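About Didstead

G'day, and thanks for stopping by! I'm Annag, and I started Didstead after one too many winters of watching good fruit go to the tip up and down our road. We're a fruit and veg box business, we pack in an old dairy shed outside Gurden, and we deliver to anyone within 80 kilometres who'll leave an esky on the verandah.

I'd been a bookkeeper for most of my working life (a decent one, I reckon) and knew next to nothing about produce. My neighbour Joyce Makori had the orchard, I had a ute, and we drove our first boxes into town with the windows down and the radio stuck on the cricket. Those early boxes were mostly lemons. Sorry again to everyone who got the lemons!
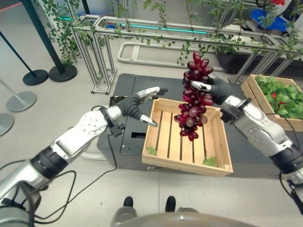
Annag MacBrayne
Founder and head of boxes

Grapes are my favourite part of the year, and I'm not remotely fair about it. They start coming in over summer and I'll nag the growers until well into March for a few last bunches of the dark red ones. Stick them in the freezer and eat them on the back step after tea, you won't look at an icy pole again.

These days Wafula Kirui runs the delivery side and knows every dodgy gate between here and the highway. Mwanaisha Lema looks after the growers and writes the recipe card that goes in with each box – her silverbeet pie has been requested so often we've had 4000 copies of it printed. I still do the books, mostly at the kitchen table, mostly in ugg boots.

We do a small box, a big box and a share-house box that feeds up to 100 hungry uni students, or that's how it feels lifting one. You can swap out anything you don't like (beetroot, usually) if you let us know by 4 pm the arvo before we pack. Leave your empties out and Wafula will grab them on his next run.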